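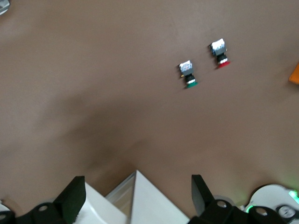
Photo: Lụa Mai / Potasano

Rewiring the shop dust collector switch, quick notes

Unplug first. Not just off at the wall, unplugged, plug where you can see it.

Label every wire before you pull it. Masking tape and a pen. Did 4 without labels in September, lost a whole evenning.

Ring nut stuck? Strap wrench, not pliers, pliers chew the plastic. Hole too tight, use a round file and go slow, test fit often.

Strip only as much as the terminal needs. Tug each wire after. No bare copper showing.

Green for start, always. Dont swap colors to use up spares.

Old screws go in a jar lid so they stay put. Vacuum the box out before closing, sawdust gets everywhere.

Next up: drawer slides.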